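How to set up a tabletop cell for stacking trials: our house rules
Written by Trilok Chaudhary, Stotevero robotics room

These rules are for everyone who runs the two-arm table at Stotevero. I wrote the first version in October, after we had to throw away 551 trials from the Flirkdale set. The robot was working well in all of them. The setups were so different from each other that we could not compare one operator with another. Please read the page once completely before you book the table.

What you need

A flat whiteboard, a thin black marker, a dry cloth, the painted wooden cubes and the trial sheet. The emergency stop must be in reach of your hand, not on the shelf behind you.

Step 1. Clear the table

Take away cups, tools, phones and spare cubes. Put the whiteboard flat on the tabletop and push gently on each corner. If one corner rocks, turn the board until it lies quietly. Check that the arm cables can make their full loop without catching the board frame.

Step 2. Draw the target

Draw one closed loop by hand with the thin marker. It should be wider than a cube, so the outline can still be seen when the stack is finished. It does not need to be a perfect circle. We tried a printed target from Paltent for some weeks, and the operators started to aim at the printed lines and forgot to look at the cube. A hand-drawn loop is good enough for a yes or no decision.

If your loop has a small gap, leave it. Wiping and drawing again makes grey smudges, and these are worse for the cameras than a gap.

Step 3. Place the cubes

Put one cube on each side of the loop and leave the loop empty. Turn the cubes a little between trials, otherwise the policy learns only one angle. Write the colours on the sheet in the order of stacking, bottom cube first.

Step 4. Check the camera views

Open the wrist views and the fixed view before you press start. In each wrist view the tip of the finger should be visible at the bottom and the frame of the board should be easy to find. It is normal that one wrist view has no cubes in it. The fixed view must show the whole loop.
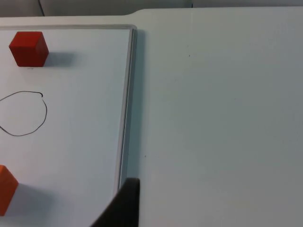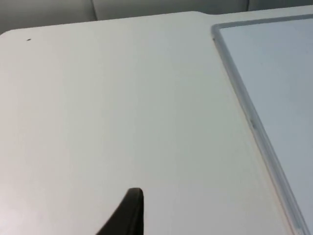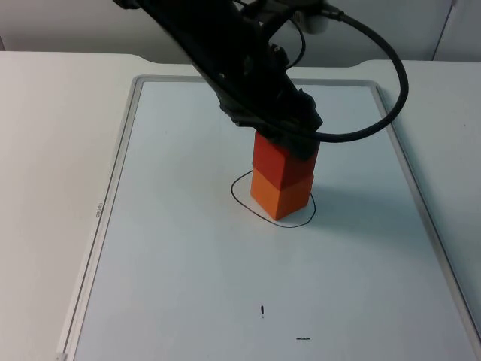 In the last picture the lower cube sits inside the outline with the gripper still on the upper one.

Step 5. Run the trial

Say "starting" in a clear voice, also when you are alone in the room. Keep your hands outside the table edge until the arm is parked. If a cube falls, do not reach in to save it. Press stop, wait for the arm to be still, and mark the trial as failed.

Step 6. Judge the result

A trial is good when both of these are true:

The lower cube is fully inside the loop.
The upper cube stays on top after the gripper has opened and moved away.

A cube which touches the line is a fail. The Ahuja team counts it as a pass, so please do not mix their sheets with ours. We plan to collect 3,000 trials under this version of the rules, and a change in the middle would spoil the set.

Step 7. Clean and hand over

Wipe the board with the dry cloth, put the cap on the marker and sign the sheet. If you noticed something strange, for example a loose cable or a finger which closes slowly, write it in the notes column and tell the next operator directly.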